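Home Issues Articles Authors Search

4. What the purchase price leaves out

The offers we were sent all began with the price of the robot. This is natural enough, as the robot is what the seller has to sell, but it is a poor place for a buyer to start. In this section we set out the other lines that went into our budget for the Lirneck care flat, and say which of them we were able to check. Several we were not.

4.1 The room

The first offer, from Clomico, assumed that the machine would work in any home with a level floor. We asked what "level" meant and were given no number. Hjaltested, who supplied the second offer, asked for a floor plan before quoting, and we count this in their favour. Neither asked about the height of the work surfaces, the way the doors opened or where the nearest socket was. Rohani Wibisono drew up our own room sheet in the end, and it ran to 14 entries. We would advise other buyers to fill in something of the kind before they speak to a seller, and to make the seller sign it.

Furniture deserves its own budget line. A desk that suits a person sitting down may suit a tall machine badly, and the legs underneath matter as much as the top. In Figure 3 the desk stands on a metal support with a flat foot that spreads sideways over the floor, just where a walking robot might want to put its own. A person steps round such a thing without thought. Whether a given machine can do so every time is a question for the contract, and we found no offer that answered it.

4.2 Cables and the word "mobile"

All the sales papers we read described their machines as mobile. We suggest that the word be struck out of any tender unless it is defined. A robot may have legs and still be tied to a wall, and the cost of that tie is rarely listed. It includes the cable itself, a spare, some way of keeping it off the route that residents walk, and a fresh safety check when the furniture is moved. Ritu Vashisht put the yearly cost of these items at 268 pounds for one room. The sum is small, but it appears in none of the offers, and she expects it to grow with every room added.

There is also the matter of who minds the cable. If a member of staff must stand by to keep it clear, then the saving in staff time claimed for the machine should be cut by that person's hours. The Hadar cost model, which two of the three sellers used, has no place to enter this. We added one by hand. 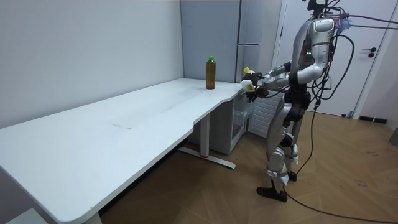
Figure 3. Humanoid robot at the end of a desk, holding a small white object with a yellow cap. A black cable runs from its back down to the floor.

4.3 Reading a demonstration

The setting in Figure 3 is a fair one for our purpose, with a wooden floor, a refrigerator and a door behind the machine. It is much closer to a home than a test hall would be. Even so, we would warn buyers against reading a purchase case into it. The desk carries one bottle with a green cap. The desks in our flat carry post, glasses, tablets, a radio and whatever was left over from lunch, and our budget has to cover work among those things.

A picture of a hand holding a container tells us that the hand can be closed on that container. It says nothing on how long the task took, how many tries were made or what share of them failed. Faustino Espinoza has argued within our group that such pictures are still worth asking for, because they show the cables and furniture that a brochure tends to crop away. We accept the point – and have asked for them – but we gave them no weight in scoring the offers.

What we did score was a written record of trials. We asked each seller for 1000 tries at a single task of the seller's own choosing, with the failures left in. Clomico declined. Hjaltested sent a shorter log with no failures in it, which we set aside. The third seller offered to run the trials if we paid for them in advance.

4.4 Repairs, and the length of the promise

Hands are the part we worry about most. They have many small joints, they touch everything, and in both full offers they were left out of the standard cover. Harish Kashyap asked for the price of a replacement hand and the time needed to fit one. The price came back within the week. The time did not, and a promise to confirm it in April does not help a group that must settle its budget before then.

We therefore planned on nearly 48 days a year without the machine. Aarti Kashyap thinks this too kind to the sellers, and her reasons are given in the appendix. During those days the work must still be done by people, so their wages stay in the budget. Any business case that takes them out should be sent back.

We have not tried to turn these lines into a single yearly figure. Too many of them rest on one seller's word, and a neat total would hide that. Table 2 lists each line with its source and marks those we consider unsafe. Our advice to the Lirneck board, given on March 25, 2023, was to rent for a short term if the terms allow it, to buy nothing yet, and to spend the first part of the money on the room.

Contact the editors | Copyright the authors | Back to top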